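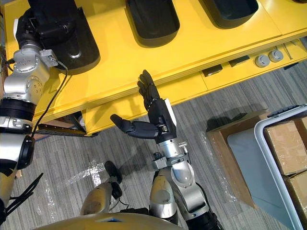
How Do You Teach a Robot to Use a Pot Lid?

You have probably picked up a lid this week. You didn't plan it. Your hand went out, your fingers found the handle, and your brain was free to think about lunch.

Robots do not get to think about lunch. A robot named Grunia has spent most of October on lids, and she still drops a few.

Grunia's teacher is Gwenaël Tanguy, a scientist on a project called Flavitz. He wanted to know which helps a robot more: watching from up high, or watching from right beside its own fingers.

From up high, a robot can see the whole table. It knows where the big things are. The trouble starts when it reaches out, and its own hand gets in the way. Try it yourself. Hold your hand over a spoon and look down. Where did the spoon go?

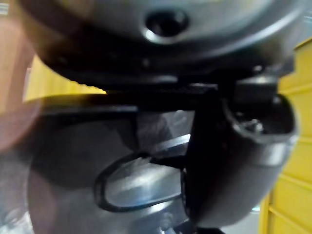
A camera down by the wrist gets much closer to the action. It can look at metal edges and holes that a camera up high would miss. It is also rather like watching a movie with your nose on the screen. When the arm moves fast, everything turns to smears.

So Gwenaël ran a test. Grunia got 40 tries with only the high camera and 40 tries with only the wrist camera. The high camera got her to the right spot nearly every time, and then she poked the lid like a person looking for a light switch in the dark. The wrist camera was great at grabbing, once she had found something to grab. Twice it was the table.

Then she used both together. The new rule was simple: trust the high camera until the hand is 10 centimeters away, then listen mostly to the wrist. Grunia dropped far fewer lids.

All this practice adds up. The team's notebook now lists 1,204 tries, counting the ones where Gwenaël forgot to switch on the wrist camera. Next month they start on jar lids, the kind that screw on.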